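Shared kitchen at Brorbridge reopens with new produce washing procedure

The shared kitchen at Brorbridge reopened in February after a refit of its plumbing and storage, with a revised procedure for washing and sorting fresh produce. The work was carried out by Angelovski, which replaced the supply line, both drain traps and the shelving along the north wall. The contract was valued at $3,246.

Under the previous arrangement, vegetables were washed directly in the sink. Drainage was slow, and soil from root vegetables and leafy greens collected in the trap. The new procedure moves the washing into loose plastic basins, which are filled at the tap, used at the table and emptied through a removable strainer.

Kitchen coordinator Assunta Fiore said the basins were bought in mixed shapes and colours, including several from a children's range, so that residents could tell them apart.

"Colour is the quickest label," Fiore said. "A pink one gets used for greens and fruit. Raw meat never goes in it."

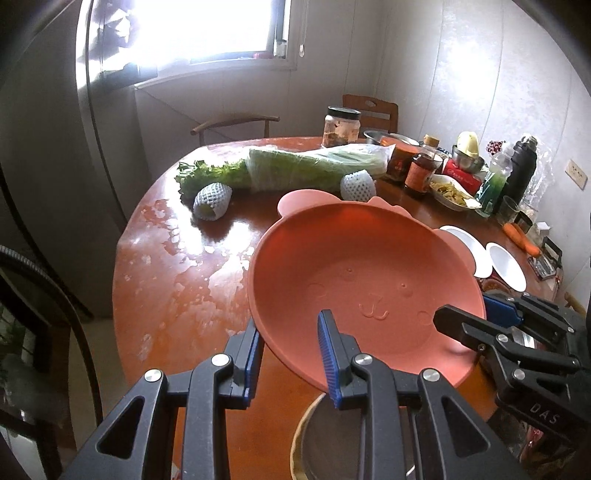

Groceries are now unpacked onto the table before anything is put away. Leafy vegetables stay in their sleeves until a basin is free, and netting is removed from fruit only at the point of washing. Jars and bottled sauces go to the dry shelf, with opened containers at the front. The table is wiped down between users and dried with a separate cloth to protect the finish.

Kamil Ďurica, who drew up the storage plan, said the old shelving had been set too close together for tall bottles, which ended up on the floor or on top of the fridge. The replacement units have adjustable brackets and a clear height of 708 millimetres in the lowest bay. Upper bays are intended for jars, dried goods and nested bowls.

The kitchen serves 205 residents across the Brorbridge and Vanthorpe buildings, of whom 186 have completed the access induction. The remainder can book a session through the Itska noticeboard in the foyer. Access tags will not open the kitchen door until the induction has been recorded.

Basins are to be rinsed, turned upside down and left on the draining rack after use. Food scraps caught in the strainer go into the green organics bin beside the rear door. Cracked or badly scratched basins should be handed to Fiore for replacement.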